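Care of a Round Wooden Side Table Used for Tea
Surface protection, kettle placement and cable storage 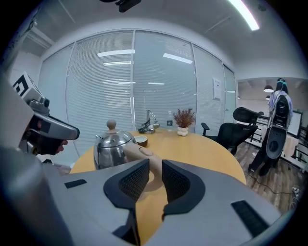

Round table with light top; kettle and cup at the front, stand, bottle and plant toward the back.

Filed under: Kitchen and Dining / Surfaces
Text: Myrtle Achterberg. Finish notes checked by Beat Gasser.
Updated December 23, 2019

Scope

This page covers small and medium round tables with a wood top that are used daily for hot drinks and also hold a few permanent items. It does not cover glass, stone or laminate tops. Stained and painted tops follow the same steps, but the repair section applies to clear finishes only.

Identify the finish first

Most of the damage reported to us from clear-finished tables comes from using the wrong product on the wrong finish. Test in a spot on the underside of the top, near a leg.

Oil or hard wax oil: a drop of water left for five minutes darkens the wood slightly or leaves a dull ring. The surface feels like wood.
Shellac: a drop of denatured alcohol softens the surface and makes it tacky within a minute.
Lacquer: alcohol has little effect. Lacquer thinner softens it.
Polyurethane or other varnish: neither solvent does much in a minute. Water beads and stays on top.

Wipe off each test drop before trying the next one. Open a window when using solvents and keep them away from any burner or heating appliance. Write the result on a piece of masking tape and stick it under the top. Whoever works on the table next will need it.

Kettle placement

A metal kettle moved straight from the heat to the table is the main cause of white marks. The base holds heat long after the boil, and condensation collects under it as it cools. Both reach the finish at the same point.

Use a trivet with feet. Cork disks are acceptable under a cup but compress under a full kettle and hold moisture against the wood. A footed trivet leaves an air gap — 9 mm or more is enough. Silicone mats resist heat well, but some types leave a dull patch on lacquer after long contact. Lift a silicone mat after each use and store it elsewhere.

Set the kettle near the edge where it will be poured, with the spout facing along the rim and clear of any seat. Keep the full footprint of the base on the top. On a round table the usable area near the rim is smaller than it looks, and a kettle placed too far out will tip when the lid knob is pulled at an angle. Reaching across the table with a full kettle should be avoided. Move the cup to the kettle.

If children use the room, the kettle goes to the center or back to the counter after pouring.

Cups

Unglazed foot rings scratch. Turn the cup over and run a fingertip around the base. If it feels rough, rub it in small circles on wet 400-grit wet/dry paper laid on a flat surface, then rinse. A minute is normally sufficient. Repeat with 600 grit if the cup is used on shellac, the softest of the finishes listed.

Tea and coffee left under a cup will stain an oiled top within the hour. On varnish the same spill can wait until the end of the meal.

Polished kettles

Polished steel shows fingerprints, lime spots and streaks more than any brushed finish. Maintenance is simple but should be done in this order.

1. Let the kettle cool fully. Unplug it if it is electric and remove it from its base.
2. Wipe the outside with a cloth dampened in warm water and one drop of dish soap.
3. Wipe again with plain water.
4. Dry at once with a microfiber cloth, working from the lid down.
5. For lime spots, hold a cloth dampened with white vinegar on the spot for two minutes, then repeat steps 3 and 4.

Do not use scouring powder, steel wool or the green side of a sponge. Scratches in a mirror finish can be reduced with metal polish, but the polish must be kept off the spout opening and the inside of the lid. Never polish a kettle while it is standing on the table. Metal polish contains fine abrasive and will haze the wood finish below it.

Descale the inside when a visible layer forms on the bottom. Equal parts white vinegar and water, brought to a boil and left for 20 minutes, will clear a light layer. Rinse three times and boil once with plain water before making tea.

Stands and coiled cable

A lamp, tablet arm or similar stand with a slanted arm puts its load on one side of the base. Position the base so that the arm leans toward the middle of the table. Fit felt pads under the base if it is bare metal. Check the pads in May and again in winter, and replace them when grit is embedded in the felt.

Excess cable should be coiled loosely and tied with a hook-and-loop strap. Wire ties are not suitable, as the cut ends scratch. A coil the width of a saucer is about right for thin cable. Keep the coil behind the stand, on the side away from the kettle. Cable carrying house current should not lie where a spill will run. Tables in older buildings are seldom level, so place a marble on the top and note which way it rolls before choosing the position.

Black PVC cable deserves separate attention. The plasticizer in soft PVC moves into lacquer over time and leaves a sticky line that cannot be wiped off. Parvaneh Bagheri of the Dunleavy repair workshop recommends a thin saucer or a piece of plain cotton under any coil that stays in one place for more than a few weeks. The same applies to rubber feet on appliances.

Plants and dried arrangements

Live plants in a pot need a glazed or plastic saucer and, below it, a footed spacer. Unglazed terracotta saucers pass water and should not be used on wood at all. Remove the pot to the sink for watering and return it after it has drained.

Dried foliage needs no water but sheds. Reddish and brown dried material also contains pigment that can transfer to a damp oiled surface, so pick up fallen pieces before wiping the table. Dust the foliage with a hair dryer on the cool setting, outdoors or over a bathtub. Keep it away from the kettle. Steam softens dried stems and they will droop, and dried plant matter should never stand close to a heat source.

A vase with an uneven body often has an uneven base as well. Press lightly on each side. If it rocks, apply three small felt dots under the high points.

Small bottles

Bottles of syrup, sanitizer or cleaner should be kept on a small tray. Alcohol-based products will strip shellac in seconds and dull many lacquers. Close the cap before setting the bottle down, and check the label before storing it beside anything meant for drinking. Cleaning products belong in a cupboard.

Daily and monthly cleaning

Daily: dry microfiber cloth, then a barely damp one, then dry. Wipe with the grain.
Monthly: lift everything off the table. Clean with a few drops of mild soap in a quart of water. Wring the cloth hard. Dry immediately.
Yearly, oiled tops only: one thin coat of the original oil, wiped back fully after 15 minutes. Spread oily rags flat outdoors to dry. Do not leave them in a pile, as they can ignite without a flame.

Rotate the table a quarter turn every few months if it stands near windows. Closed blinds slow the fading but do not stop it, and pale, honey-toned wood shows the outline of a tray or vase sooner than most people expect. Change the position of the permanent items at the same time.

Removing a white ring

A white ring is moisture held in the finish. A dark ring is in the wood itself and requires stripping.

1. Leave the ring alone for two days. Many fade.
2. Lay a dry cotton cloth over the mark and pass an iron over it on the lowest setting, no steam, for five seconds. Check and repeat up to four times.
3. If the ring remains, rub it with the grain using 0000 steel wool and a little paste wax. Keep the pressure light.
4. Buff with a clean cloth and compare the sheen from a low angle.

Skip step 2 on shellac. Alaric Quintanilla wrote from Britport to ask whether toothpaste works. It does remove some rings by abrasion, but the grit varies from one tube to another and the result is often a shiny spot on a satin top. Paste wax is easier to control.

Related pages
Leveling a pedestal table
Felt pads: sizes and adhesives
Descaling without vinegar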